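Re: [tidy-tools] Himarton handheld set, worth the money?

On a January evening Luuk Van Dijk wrote:

> We have had the Himarton offer on the table for a while now. Two handheld grippers, the recording software and a "tidy-up starter course" on toys into a bin, for one price. Joris thinks it will save us months. Has anyone on the list gone through it properly? I would like to hear from somebody who isn't selling it.
>
> Luuk

Luuk,

I've been through it, and I'm less keen than Joris. My copy of the quote says 347 a month with the software included, plus 300 for setup. That second line isn't on the web page, so look for it.

The hardware is the part I have least to say against. The blue pads meet squarely and a clear cube charm on a key ring sat between them all right, which is an awkward thing to pick up by anyone's standards. What I don't buy is the claim that any living room will do. Glare off a gray surface, cushions and plush toys all over the sofa, a bin with high sides: that is an ordinary room, and the brochure has none of it.

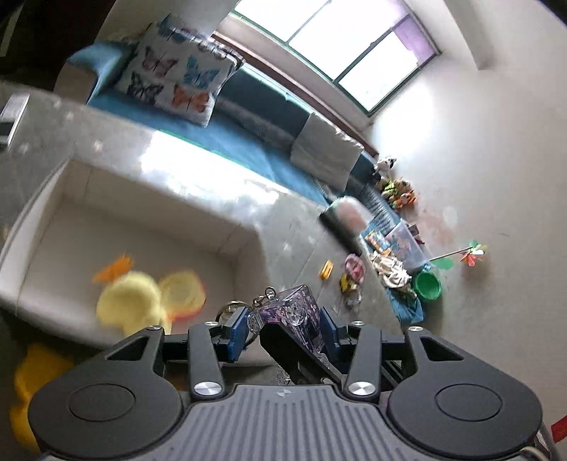 Do you own the recordings if you stop paying?

You keep whatever you exported before the last day of the contract, and the rest goes when the account closes. I had to ask twice for that in writing.

The starter course has 57 short tasks. I'd call half of them the same task with another toy. Pulska sent us a list for free last year that covered more, including remotes and cables, which Himarton skips completely. Joris will say the software makes up for it. Maybe, but I want to see it keep two grippers apart when both are over the same box. Their sales person said "fully supported" and then couldn't tell me which menu it was in.

Before you sign, I would do these, in this order:

1. Get the setup fee moved into the monthly price or dropped. Vermeulen got theirs dropped, so it can be done.
2. Ask for a trial with your own clutter on your own table, two people working at once, one of them in gloves. A patterned mat under everything is a fair test too.
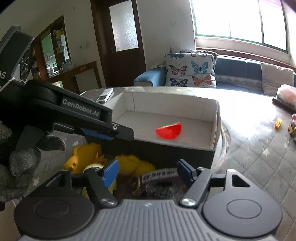
3. Ask Brikel for a quote on the same thing without the course. Even if you never use them, it gives you something to hold up.

If Himarton refuses the trial, I'd leave it. Joris, feel free to argue, but please bring the export terms with you when you do.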